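Potusov Renews Studio Series "The Long Table" for a Second Season

Ryota Morikawa returns as host; 12 new episodes enter production in April

Potusov, the independent television producer, has confirmed a second season of its celebrity interview series "The Long Table." The order covers 12 episodes of 40 minutes each, up from eight in the first season. Ryota Morikawa will return as host and takes on the additional role of executive producer.

Each episode places one guest from television, music or film in conversation with Morikawa over a single meal. Interviews are recorded in one continuous session and edited for length only. Questions are not supplied to guests or their representatives in advance. This policy applied throughout season one and remains in force.

"Several guests spoke last year about divorce, illness and periods out of work," said Morikawa. "They did so at their own pace. The longer running time gives us room to leave those answers whole."

Production

Recording moves from the company's former premises to the Ustetti studio complex, where the series will occupy one stage for the full production period. The new set seats a studio audience of 400. Audience members will be admitted to the main interview but not to the closing segment, which is recorded separately with a reduced crew.

Sakai will again handle post-production, including sound mixing and captions. Guest names will be released in two groups – the first before recording starts, the second during the run.
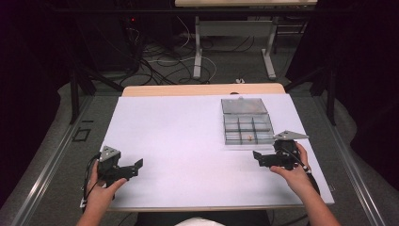
Distribution

Orkex holds streaming rights to both seasons. Season one remains available to subscribers in full. New episodes will be added weekly at 8 p.m., with an audio-only edition released the following morning. A total of 547 minutes of unaired season one material has been cataloged, and almost 40 minutes of it will be issued as a stand-alone special ahead of the premiere.

Audience tickets

Tickets are free and allocated by ballot. Applicants must be 18 or older and may request up to two seats per recording. Applications open in April through the Potusov website.

Media contact: Potusov Press Office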